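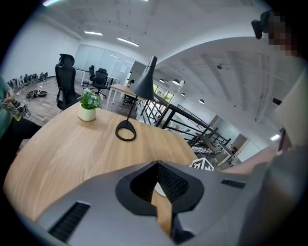 The Olar comparison was a series of tests of hand-held and arm-mounted grippers carried out at the Rothe workshop in northern Germany. It set three gripper designs, the Dulico, the Kitel and an in-house model known as the Rothe gray, against each other on the same household tasks. The tests began on 28th June and ended in July.

Background

The Olar project was started by Annelore Teuber and Rainer Rathjen, who wanted a single gripper that could be held by a person during demonstrations and later bolted to an arm without changes. Earlier work had used one tool for recording and another for playback. The two differed in finger length and camera height, and motions recorded with the first often had to be corrected by hand before the second could repeat them.

Test setup

Each gripper carried a wide-angle camera looking forward over the housing. The tasks used ordinary objects such as bottles, lamps and potted plants. Operators worked in pairs, one handling the tool and the other resetting the objects between attempts. Gisela Voß wrote the task list and kept the log.

A total of 1337 attempts were logged, of which 400 were made with the gripper mounted on an arm. The rest were done by hand. An attempt counted as valid if the object was lifted, moved and put down upright. Attempts in which the operator touched the object with the free hand were thrown out.

Results

The Dulico had the strongest grip but was tiring to hold, and operators asked for a break sooner than with the other two. The Kitel was the lightest. Its fingers closed unevenly on narrow objects, and glass bottles tended to turn as they were lifted. The Rothe gray came second in both grip and weight and gave the smallest gap between hand-held and arm-mounted results – the main reason it was chosen for further work.

Camera placement proved to matter more than the team had expected. On the Kitel the lens sat low, and the fingers hid small objects during the last part of the approach. Raising it by 2 centimeters solved most of this. Uwe Teuber later made the higher mount standard on all three tools.

Controllers

Two controllers were tried on the arm. The first followed recorded positions only. The second also limited closing force, and was slower but dropped fewer objects. Anneliese Wunderlich, who set up both, kept the second for fragile items and the first for everything else.

Later use

The recordings were sorted after the tests into almost 1760 short clips, as many attempts were split at the point of release. The Kitel was returned to its maker. The Dulico stayed at the workshop, where it is used on the arm for heavier objects.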